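How Do You Choose a Hand for a Robot?

Think about everything your hands did before breakfast. They pulled back a blanket, turned a faucet, and maybe squeezed a tube of toothpaste. You used the same two hands for all of it.

Most robots can't do that. A robot's hand is called a gripper, and a gripper that is good at one job may be terrible at another. So people who build robots spend a lot of time trying different grippers to see which one works best.

What kinds of grippers are there?

A suction gripper works like a little vacuum cleaner. It presses a rubber cup against something smooth, such as a box, and sucks the air out. The box sticks to the cup. Suction is fast, but it does not work well on a sweater, because air leaks right through the knitting.

A soft gripper has bendy fingers, often filled with air. When more air goes in, the fingers curl. Soft grippers are good for fruit and other things that bruise.

A two-finger gripper is the simplest to understand. Hold your thumb and pointer finger straight and pinch them together. That is all it does: open and close. Some have thick fingers with rubber pads. Others have thin, flat fingers that can slide under the edge of something.

Why is laundry so hard?

Qiuyue Zou tests grippers at a small workshop called Bidero. Her favorite test is a pile of clothes.

"A block is the same shape every time you pick it up," she says. "A shirt is never the same shape twice."

Clothes fold, twist, and hide under each other. If you grab a sleeve, you might lift one shirt, or you might lift three shirts and a sock. The robot has to find an edge, pinch it, and pull, but it can't always tell where one piece ends and the next one starts. Colors help a little. Two black shirts lying together are a real problem.
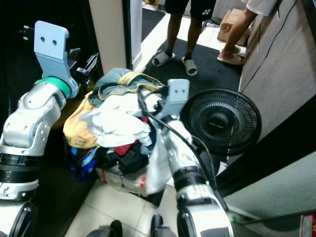
Using two arms makes the job easier in some ways. One arm can hold a shirt up while the other looks for the hem. But two arms can also bump into each other, so the computer that controls them has to keep track of where both of them are all the time. That computer program is called the controller.

What makes a test fair?

Suppose you want to know whether thick fingers or flat fingers are better at picking up one piece of clothing. You have to keep everything else the same: the same clothes, the same arms, and the same controller. If you changed the fingers and the controller together, you wouldn't know which one made the difference.

At Bidero, each set of fingers got 459 tries. A try counted only if the robot lifted exactly one piece and held it for 3 seconds. Between tries, someone mixed up the pile again. Fotini Konstantinidis wrote down every result, even the silly ones, such as the time the gripper came up holding only a price tag.

The flat fingers did better with thin shirts. The thick fingers did better with jeans and towels, which are heavy and can slip out of a light pinch. Neither one won at everything.

What about eyes?

A gripper needs to know where to go, and that is a job for cameras. A camera placed high up sees the whole pile. A camera on the wrist sees the cloth up close, but it can lose sight of everything else. Many robots use both.

Try it yourself

You need a pile of 15 pieces of clothing, a pair of kitchen tongs, and a friend.

Mix up the pile. Use the tongs to lift out one piece at a time. Your friend keeps score: one point if you lift a single piece, no points if you lift more or drop it.

Mix up the pile and do it again with one eye closed. Then try with two pairs of tongs, one in each hand. Did your score change?

Words to know

Gripper: the part of a robot that grabs things.
Controller: the program or computer that tells the arms how to move.
Hem: the folded and sewn edge of a piece of clothing.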